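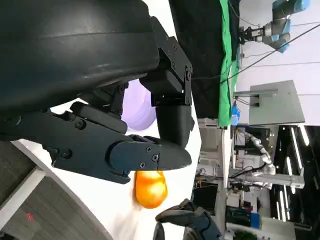 Last updated: August 2018

4. Setting up the Brellel bread timer for an overnight loaf

Okay, dough in the pan, lid shut, and now for the part I got wrong for most of April. The timer on the Brellel counts the hours until the bread is DONE. It doesn't count the hours until it starts. I ate a lot of late breakfasts before I worked that out!

1. Press Menu until you see program 4 (basic white).

2. Pick your crust color. I go medium – dark comes out like a roof tile in my kitchen.

3. Work out how long it is until you want to eat. If it's 9 at night and you want bread at 7, that's 10 hours.

4. Tap the Timer arrow until the display shows that number. It moves in ten-minute steps, so hold the button down and it speeds up.

5. Press Start. The little colon should blink. If it doesn't, press Start again and wait for the beep.

Note: The longest delay is 14 hours. Go past that and it rolls back to the beginning, and you get to do all that tapping over again.

Note: Keep the yeast on top of the flour, well away from the water. Gaetano Villa, who gave me his old machine, makes a small dent for it with a spoon, and I do the same now.

Caution: Don't use the timer with milk, eggs or fresh cheese. Use water and 4 teaspoons of powdered milk instead.

Caution: The pan is very hot when the cycle ends. Oven mitts, both hands, every time.

Cleaning the paddle is in section 5.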